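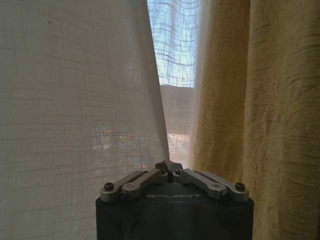
Fingertips closed, gap between the sheer and the heavier yellow curtain.

Grirkela Practice for Curtain and Window Tasks: Frequently Asked Questions

Applies to mobile manipulators with parallel or linkage grippers working on hanging fabric in furnished rooms. The answers explain the practice and do not replace it. Where the two differ, the practice text governs. Clause numbers refer to the July revision.

Scope

What does the practice cover?
Opening, closing, and parting of hanging curtains by a robot under autonomous or remote control, in a room that people normally use. It covers the approach, the grasp, the pull, the release, and the retreat. It also covers the records kept for each run.

What is left out?
Motorized rails, roller shades, venetian blinds, and removal of curtains for washing. Window handles and sashes are in a separate document (Mahuika, part 2). A task that includes both a curtain and a window handle must meet both documents, and the stricter limit applies during the whole task. Limits do not change at the moment the hand leaves the fabric.

Is this a safety standard?
No. It is a working practice adopted by Jendomden and its partner sites. A site must already have a risk assessment for the robot, the gripper, and the room. Meeting the practice is not evidence that a machine meets any law or published standard.

Does the practice apply to teleoperated runs?
Yes, in full. The operator's judgment does not substitute for the force and speed limits. These are set in the controller before the run starts and cannot be raised from the operator station.

Room preparation

Does the window have to be shut?
Yes, shut and latched, for every run under this practice. Moving air changes the position of the fabric between the time it is observed and the time it is touched. A draft from an inside door has the same effect, so interior doors within the test area are closed as well.

What if the window cannot be fully shut?
The run is not made under Grirkela. Sites that need such runs should request a deviation (see Records).

Do we have to check the rail and brackets?
Yes. Pull by hand at both ends of the rail before the first run of a session and after any snag. Look for loose screws, cracked gliders, and missing end stops. A rail that moves relative to the wall is a stop condition.

How should objects on the sill be handled?
Remove them. This includes plants, phones, glasses, and anything with a cord. Objects hidden behind a curtain are the most common cause of stop reports at Tistberg.

Are pull cords and tiebacks allowed?
Tiebacks must be taken off. Pull cords must be wrapped and secured above the reach of the gripper. Weighted hems are allowed if the weights are sewn in.

Light and sensing

Why is there a separate clause on backlight?
Clause 4 was added after repeated depth errors on thin curtains in front of bright windows. Three effects are involved:

Light passes through the weave, so the color and pattern behind the fabric mix with the fabric itself.
The window frame and the gripper go dark while the outdoor area is overexposed.
Depth sensors may return the glass, the outdoors, or nothing at all in place of the curtain.

Snow on the ground outside makes the second effect worse. Set the exposure on the fabric region and accept that the outdoor area will clip. Automatic exposure is allowed only if it is locked before the final approach.

Can we rely on depth data alone to find the edge of a sheer curtain?
No. Clause 4.3 requires two sources. The usual pair is a color image for the edge and a contact signal for the distance. A depth estimate may be used as a third source. If the two required sources disagree, the arm backs off and the observation is repeated.

We have two layers that overlap. Which edge counts?
The edge of the layer named in the task. The task file must name the layer by position (room side, window side) and not by color alone. Color is a poor label here. A mustard-yellow fabric may read as olive in its folds, and a white sheer may read as gray or beige when the light behind it changes.

Is a checked or plaid weave a problem?
It can be. A regular grid gives false edges and may also cause pattern aliasing at a distance. Sites using patterned fabric must run the edge detector on that fabric before the first live run and keep the output.

Approach and grasp

What is the speed limit near the fabric?
The tool center point may not exceed 200 mm/s once the fabric is within arm's reach, and this includes the retreat. A lower limit can be set by the site. A higher one cannot.

Should the fingers be open or closed on approach?
It depends on the method declared in the task file.

Parting method: fingers closed. The closed tips enter the gap between two panels and move sideways. The tips are treated as a single probe, and the fingers may not open until the tool has cleared both edges.

Grasp method: fingers open before the tool enters the fabric zone. Opening them inside the zone is not permitted, as a linkage that spreads outward can catch loose threads or a neighboring panel.

Changing from one method to the other within a run requires a full retreat first.

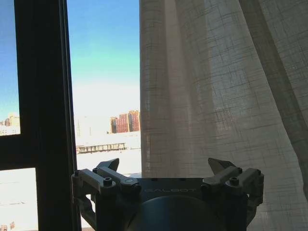
Fingers open wide at the edge of the sheer, fingertips facing each other.

How do we treat the linkage itself?
As part of the tool. Many sites model only the fingertips in the collision geometry. Clause 5.2 calls for the full width of the linkage at its widest stroke, plus the heads of all exposed fasteners. Loose-weave fabric can snag on pivots and screw sockets well behind the tips. Use the widest-stroke envelope for the entire run, even for the parting method.

May we cover the screws with tape?
Only with the low-profile caps or tape listed in Annex B. The covering must not limit joint travel or hide a marking needed for inspection. Loose covering is a stop condition.

How much fabric should be gripped?
Enough to hold a fold, not a single layer, unless the task file says otherwise. A single layer of open weave tends to slip and then pull out of shape. The grasp should be at least one hand width above the hem and clear of any seam.

What is the force limit during the pull?
Eight newtons along the rail direction for sheer fabric. For heavier fabric the limit is the value measured by hand with a spring gauge on the same curtain, plus the margin in Annex A. The downward component is limited separately, and that limit is the one most often exceeded. It is usually the result of a straight-line path at a height where the arm sags or the base has rolled slightly out of parallel with the wall.

What is the minimum distance to the glass?
See Annex A for the table by gripper stiffness. The distance is measured from the closest point of the linkage envelope to the pane. A mullion or crossbar counts as glass for this purpose. A dark frame against bright daylight is easily missed by vision, so the frame position must be taken from a survey of the room and stored with the map.

Stopping

Which events require an immediate stop?
Loss of the contact signal while the fingers are closed on fabric.
Force over the limit for any duration.
A glider leaving the rail.
A person or animal entering the marked area, on either side of the curtain.
Any contact with the pane or frame.

After a stop, should the gripper open?
Not automatically. Clause 6.1 requires the hand to hold position with drives limited. An operator looks at the fabric and then opens the fingers by command. Automatic release under tension can throw a weighted hem toward the glass.

Can we resume a stopped run?
No. Retreat, inspect, and start a new run with a new number.

Acceptance

How many runs are needed before a site can report a curtain task as accepted?
Five in a row with no stop, on the same curtain, in the lighting condition named in the report. A pass in evening light does not carry over to daylight with the sun on the window, and the reverse is also true. Sites that report both must make both sets.

Does a partly opened curtain count as a pass?
Only if the task file gives a target width and the width is reached. "Opened" without a number is rejected at review.

Does a change of gripper reset acceptance?
Yes. A change of fingertip pads alone does not, provided the pads are the same part and the envelope is unchanged.

Records

What has to be kept?
The task file, the controller limits as read back from the controller, wrist camera video from start of approach to end of retreat, the force trace, and the rail check. File names follow the pattern in Annex C. Video must include the fingertips for the full run. Views through the window can show neighboring buildings, so the site's own privacy rules apply before any clip leaves the site.

How do we request a deviation?
Use Form 191. State the clause, the reason, and the measure that takes its place. Forms go to Judite Peixoto at Jendomden, who maintains the practice text. A deviation is valid for one site and one room, and it lapses when the next revision is issued.

We found an error in the Annex A table. Where do we send it?
Same address, same form, with "correction" in the subject field. The row for coated fingertips is already known to be misaligned in the printed copy. Use the online version for that row.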